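Home Forums Guides Members Sign in

Forums > Robotics > Imitation learning > Evaluation

Success rate went down after adding more demos. Does my result mean anything?

Posted by Clikalton, June 2023

Hello all, long-time lurker, first proper post, so be gentle. I'm doing a small project on a two-armed humanoid, teaching it to pick up black moulded shells and move them between a tote and some yellow shelving. It's plain behaviour cloning from teleoperated demos, head camera plus joint angles, nothing fancy.

My first policy was trained on 245 demos and it did rather well, if I say so myself. Then I got greedy and kept collecting until I had 739 (my thumbs will never forgive me), retrained with exactly the same settings, and it got worse! Same parts, same room, same tote. I ran 15 trials with each policy. The small set managed 11 and the big set managed 7. The big-set one also hesitates more, sort of hovering over the part before it commits, and sometimes it goes in from one side, changes its mind and drifts round to the other.

The part is a bit awkward for a gripper. It's a rounded shell with a raised ridge on the back, and I've mostly been taking it by the lower portion and holding it upright by the shelving.
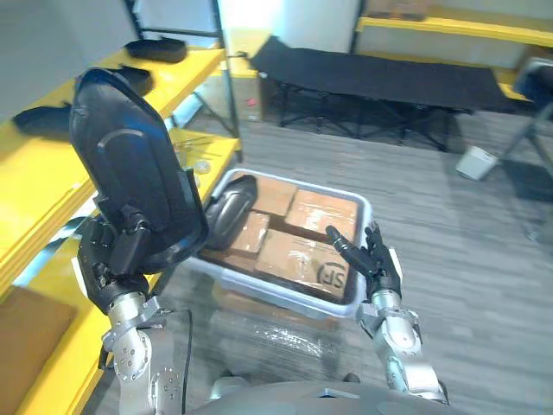 Sperling replied that the first thing to ask is who drove the robot for the later demos, and whether they all grasped the same way. So I'll answer that up here to save everyone scrolling: the early ones were all me, and the later ones were me and two others in the lab. We never agreed on a grasp. I'd assumed variety was a good thing, as everyone goes on about diverse data.

So really I've got two things to ask. Can more demos truly hurt, or have I broken something? And is 15 trials enough to say one policy is worse than the other? I'd like to write this up as a finding in July and I'd rather be told off here than by a reviewer.

In case it helps, there's a second setup too, where the parts are laid in a line on the yellow table and the left arm takes the leftmost one from the side. I haven't compared the two policies on that yet, but the demos for it have the same mix of drivers.

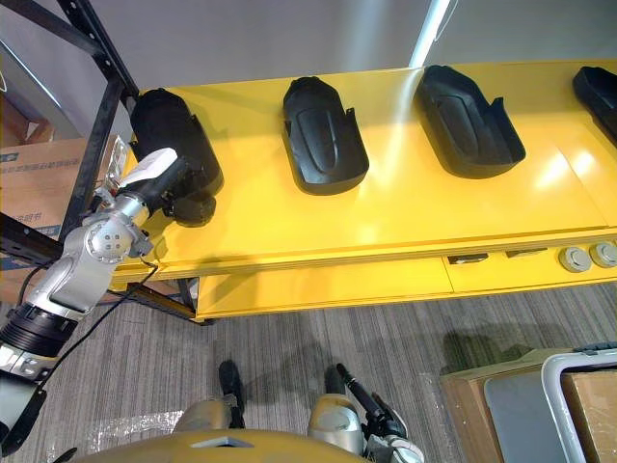 Replies

Sperling

Yes, more demos can hurt, and what you describe sounds like the usual reason. If half your data says "go in from the left" and half says "go in from the right", a policy trained on plain mean squared error will happily aim for the middle, which is where neither of you ever went. Your hovering is probably that. I had the same thing with a peg task and lost most of a month to it, mainly by fiddling with the learning rate!

What I'd try, in this order:

Train on only your own demos out of the big set. If the score recovers, there's your answer and you've not had to collect anything.

Draw a random 245 from the full 739 and train on that. At the moment you've changed the amount of data and the mix of drivers together, so you can't say which one did it. Do a few different draws if you can spare the computer time.

Then swap the output for something that can hold more than one option (a mixture head, or a diffusion policy if you're feeling brave) and keep all the data in.

I'd also plot the wrist path for every demo in one picture, coloured by driver. Takes ten minutes and you'll see the split straight away if it's there.

Skindlow

just use more data, mine got better at 2000 demos. also check your camera hasn't moved

Clomarmont

Agree with Sperling on the cause, but I want to pick at the trials. 11 out of 15 against 7 out of 15 feels like a big gap when you've been stood there watching it. Put it through Fisher's exact test and you get a p-value well over 0.2, so I wouldn't call it a finding yet. It could easily be luck, or where you happened to put the part down.

Mark the start positions with tape and use the same ones for both policies. Mix up the order you run them in too, one then the other, so a warm motor or a slipping finger pad doesn't land on only one of them. Write down what counts as a success before you start. Does it count if the shell is placed but tips over afterwards? I've changed my mind on that halfway through a session and had to bin the lot.

And train each policy from more than one seed. One seed each tells you very little, I'm afraid.

(Skindlow is right about the camera, mind. Ours had sagged a bit on its mount and it took us ages to spot.)

Clikalton

Thank you, this is brilliant. One seed each, guilty as charged. I've just plotted the wrist paths and there are two fat bundles, one either side of the part, so I'm going to run the random draws next and put tape down for the start positions. Tipping over will count as a fail.

Related threads
Choosing a grasp before you start collecting demos
Mixture heads or diffusion for a small dataset?
How many real-robot trials do reviewers expect?
Head camera drift between sessions
Labelling demos by driver after the fact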